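4.2 Do shared part libraries save small shops any design time?

The claim that small machine shops save design time by drawing on a shared library of standard parts is repeated often and tested seldom. Most of the support for it comes from the people who run such libraries. We looked at two of them, Plorar and Skudel, and asked what their users did with the parts they downloaded. The answers do not fit the brochure version very well.

Plorar presents its catalog as a set of finished parts: frames, brackets, gears, covers. In principle a shop picks a part, checks the load figures and orders or cuts it. In practice, nine shops in our sample kept a record of changes made after download, and those records show redrawing on a scale that the library's own usage counts cannot pick up. A download counts as a reuse even when little more than the outline survives. Square frames made from grooved aluminum bar are the plainest case. The bar itself is standard, but lengths and corner joints were changed again and again to suit the job at hand.
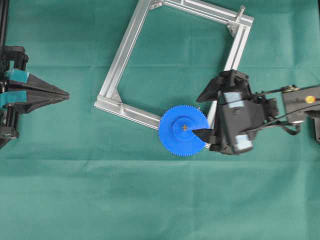 Thenmozhi Warrier objected, on reading a draft of this section, that changing the length of a bar should hardly count as redesign, and that a library which gets a shop past the blank page has already done its work. We take the point about bar length and have left length changes out of the totals used in Section 5. The second half of the objection is harder to accept. Getting past the blank page may be worth a good deal, but it is a different claim from the one usually made, and we know of no attempt to measure it.

Gears were expected to behave differently. Tooth shape is fixed by long-standing rules, and few shops want to draw it by hand. If a shared library pays off anywhere, it ought to pay off there. Skudel's gear files did pass through with fewer changes to the teeth. The changes moved to the middle of the part instead – bore size, hub height, the way the gear is held on its shaft. Two shops reported that fixing the hub took longer than drawing a new gear would have. We treat those reports with care, as both were given from memory.
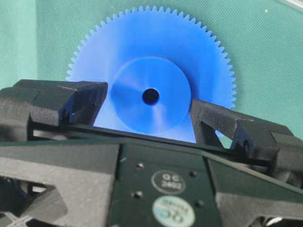 Figure 4. Blue plastic spur gear with raised hub and central bore.

A further problem is the choice of comparison. The Renaud survey, which is the source most often cited for time saved, asked shops to guess how long a part would have taken without the library. People are poor at this sort of guess, and they had just been told what the library was for. No shop in that survey was asked to log its hours. When we asked our own group to do so from January onward, the logs were patchy, and several were plainly filled in at the end of the week. 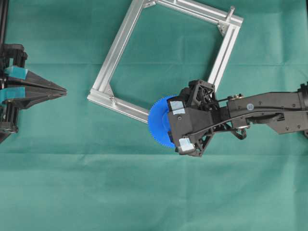
Even patchy logs say something, however. Time spent searching was almost never written down unless we asked for it by name, and once it was, it rivaled the time spent drawing. Dostley, the smallest firm in the group, stopped searching altogether and went back to a folder of its own old files. Its logged hours did not rise. One firm proves very little, and Dostley makes a narrow range of parts, but the result should trouble anyone who takes the size of a library as a measure of its value.

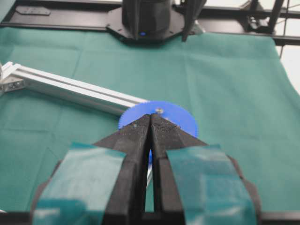
Figure 5. Black gripper fingers with teal-green tape around the lower part of each.

We do not argue that shared libraries are useless. The logs are too thin for that, and they are also too thin for the opposite claim. Section 5 sets out the hours by part type, with search time shown in its own column and the two shops that reported from memory left out.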